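Search this site Go
Posted in: Out & About > Office Visits
November – by Titilayo Ojo

Quick one, typed on the train. Skastik had its open afternoon Wednesday, 3 floors, more than 200 of us through the door. Missed the talk – elevator queue. Got the Grastitix price list, got lost, found the meeting room on the second floor.

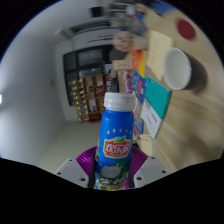
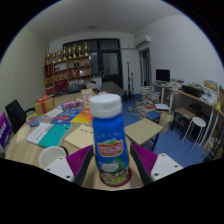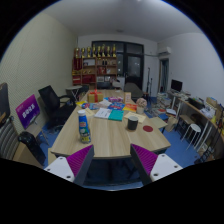
Meeting room, second floor.

Spent longest in here, mostly for the reading matter. Asked about the Madigan catalog, was told 231 pages and all of it going online next year. Shame. Paper is still how I shop. Plenty of it on that long light-wood table too, magazines and booklets spread out, and a gift box with a red bow sitting up among teh lot. Blue carpet, pale walls, black office chairs. Nice size for a small team. Then down to Jirkis on the ground floor for the sample books, 1,762 swatches acording to the label. Looked at maybe a dozen. Train home at five, feet sore.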